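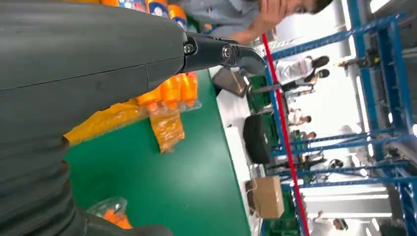
Handout 6: The grip that said it was fine

Okay, this goes with what I talked through in the second half of class, for everyone who was still copying down the torque numbers (you didn't need to, they're on the lab page). Read it before the practical. Vy Diệp and I put it together from the incident log and from my own messy notebook.

The task in the Peviscombe cell sounds dull. The arm picks a bottle or a soft pack off the table, lifts it, turns and puts it down in the tote. We'd run it all through January with hardly a hiccup. Then one afternoon we had 16 drops in a single shift, and the log marked every one of them as a good pick!

So what happened? The controller, which we call Helimano, decides "I'm holding something" from two signals: finger position and motor current. If the fingers stop before they're fully closed and the current goes up, it calls that a grasp. Lovely, as long as nothing else can stop the fingers. Kaiwen Xia took the sleeve off at the wrist and found a fold of it had worked its way down into the finger linkage. The fingers were closing on the sleeve! Position looked right, current looked right, and the bottle was only lightly pinched at the tips. It came up a little way and slid out as soon as the wrist turned. 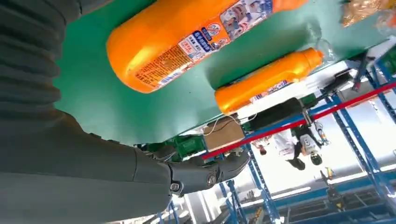 Fig. 2. Sleeve, hand and bottles at the table. Follow the folds down to where the sleeve narrows.

Now the part I'd like you to argue about. The first thing we did was raise the grip force, and I'm the one who suggested it, so go ahead and laugh. The drops got a bit rarer. The sleeve got dragged in further. Then the wrist jammed halfway through a turn with a full bottle over the table edge, and Siv Björklund hit the stop. She was standing well outside the rack line, exactly where she should have been. Tùng Mạc had been about to step in and pick up a dropped pack, and that bothers me a lot more than the bottles do. A jammed joint still has force stored up in it – when it lets go, it moves.

Please learn this order, I will ask about it:

Stop the cell and wait for the drives to report off.
Lock out at the cabinet and keep the key on you.
Support the arm before you touch the wrist.
Then, and only then, clear the sleeve.

The fix took 41 minutes, almost all of it spent hunting for the right clamp. We shortened the sleeve, added a second clamp above the hand and put in an empty-close check: every so often the fingers shut on nothing, and if they don't close all the way, the cell stops and calls someone over.

For the practical, work in pairs. Write down one way the new check could still be fooled (Lộc Diệp found a good one, so don't ask him) and say what sensor you'd add, if any. Half a page is plenty. Bring safety glasses, and tie back loose sleeves – your own, I mean.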